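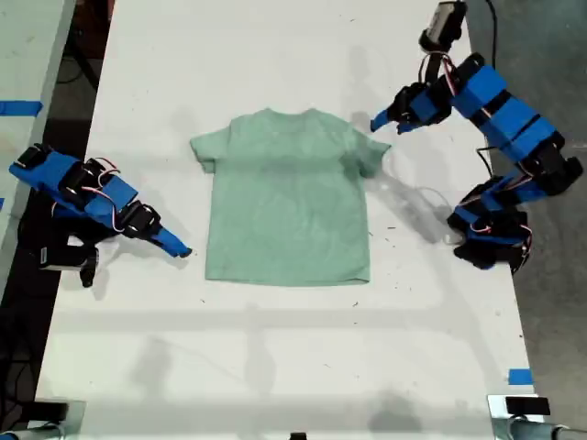

Figure 1. Two-arm station with a T-shirt laid flat between the grippers.

Unit 6: Reviewing a Two-Arm Kit for Cloth Work
Robotics Applications, Merinbridge Technical Program

Reading before class: the Pimentel setup guide, chapters on mounting and calibration. Skip the chapter on grasping hard parts. We covered that in Unit 4.

6.1 What is being reviewed

The Pimentel is a tabletop kit sold by Wastitano. It comes as two small servo-driven arms with grippers, two arm-mounted camera modules, brackets for the table edge, cables, and a license for the Darnach control software. The table is not included. The kit is sold to schools and small labs that want to train or test handling tasks without buying industrial arms.

In this unit you will review the kit for one job only, which is folding a short-sleeved shirt. A kit that does well at stacking blocks may do badly here, so leave your Unit 4 scores out of it.

6.2 Why cloth is hard

A block has one shape. A shirt has a new one every time it is put down. In Figure 1 the body of the shirt is close to a rectangle and the hem is nearly straight, but the two sleeves do not match. The one on the right is more rumpled and has darker creases near the underarm. A fold plan that assumes two mirrored sleeves will start with an error on that side.

Small folds matter too. Look at the lower right corner of the hem. A gripper sent to that corner meets a thin fold, and it may pick up two layers where the plan calls for one. Write down any case like this as a layer error. Do not record it as a missed grasp.

Shadows are the other common problem. The arms throw soft gray shadows on the white top and these move when the arms move. Software that finds the shirt by brightness alone can take a shadow edge for a cloth edge. A plain shirt in a color that differs clearly from the table helps.

6.3 Reach and mounting

The arms mount at the left and right sides of the table with the garment between them. Each arm should be able to reach the sleeve on its own side and the hem corner on its own side. Reaching across the center line is possible with the Pimentel, but the arms can then touch each other, and the Darnach software stops both when it reads a sudden load on a joint.

Check the following before power is turned on:

Edge brackets tight, with no play when you push on the base.
Servo wires free to move through the full bend of the elbow and wrist.
Camera cables hanging clear of the links.
Fingertips clean.
Table top wiped. Lint and loose thread collect quickly in cloth work and can stick to the fingertips.

The wires on this kit loop outside the links. That makes them easy to replace, and it also means they can snag. Several of last term's reviews marked the kit down for it. You may do the same if you can point to a run where it caused trouble.

6.4 Cost and support

Wastitano offers the kit with 2 years of parts coverage. Replacement servos are covered. Fingertips and wires are treated as wear items and are not. Phone support is not offered, and questions go through a web form.

The Darnach license covers 36 months from activation. After that the arms still run from saved programs, but new recordings cannot be made until the license is renewed. Put this in your cost section. Most students leave it out, and it changes the comparison with kits that use free software.

6.5 Test procedure

Each group runs 160 trials over the unit, split evenly between a neat start and a rumpled start. For the neat start, lay the shirt flat with the neckline away from you and smooth it once by hand. For the rumpled start, drop it from chest height and leave it as it lands.

Record for each trial: start type, which arm moved first, number of grasps, layer errors, stops by the software, and time from first motion to last. Measure the finished fold with a ruler along its long side. Do not score it by eye.

If an arm stops, press the hold key, wait for both joint lights to go steady, and then lift the cloth free. Never pull a shirt out of a closed gripper. The finger gears strip easily, and we have a limited number of spares.

6.6 Written review

Up to 800 words, due at the start of Unit 7. State who the kit would suit and who should look elsewhere. Give your trial results in one table. Claims from the product sheet must be marked as such and kept separate from what your group measured.

Bring your trial sheets to class, including the bad ones.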